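LOVOTPORT, May 2026 - The Pirmont district will begin separate curbside collection of used mattresses in November, the local waste authority said in a notice published this week.

The service covers 3098 households in the first phase. Residents will book a pickup online and leave the mattress at the curb by 6 a.m. on the assigned date. Each household may set out up to four mattresses per year at no charge. Additional items will be billed at $18 each.

Mattresses now go to the Lovotport landfill with other bulky waste. The district recorded 491 tons of them last year. Under the new contract, they will be taken to a dismantling plant operated by Trinar, where steel, foam and cover fabric are separated and baled. Steel goes to a regional mill - foam is shredded for carpet underlay.

Items must be dry and free of bedding. Bed frames, futons and air beds are excluded and remain subject to the existing bulky waste rules.

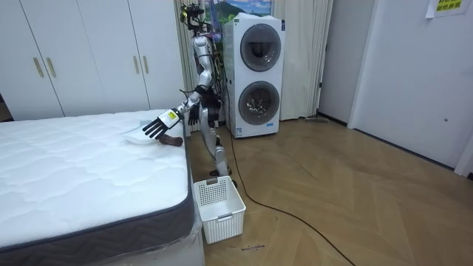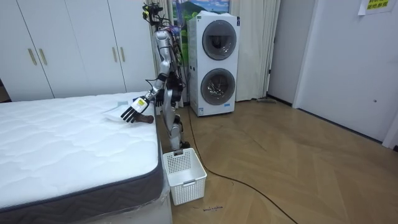
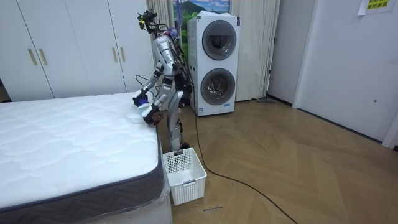
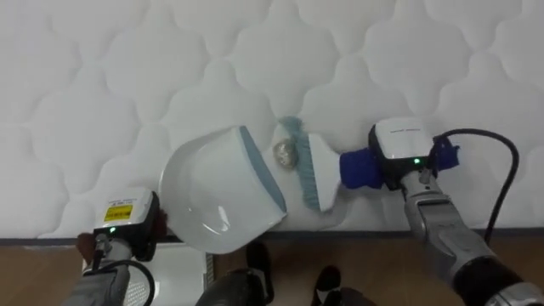
Bare mattress on a wooden floor, in four views.

Wet or heavily soiled mattresses will be tagged and left in place. The owner then has four days to remove them or arrange paid disposal at the Pylypenko Road transfer station, which keeps its current hours.

Apartment buildings with shared waste enclosures are not part of the first phase. The authority said a schedule for those addresses depends on the plant's intake capacity and will be issued separately.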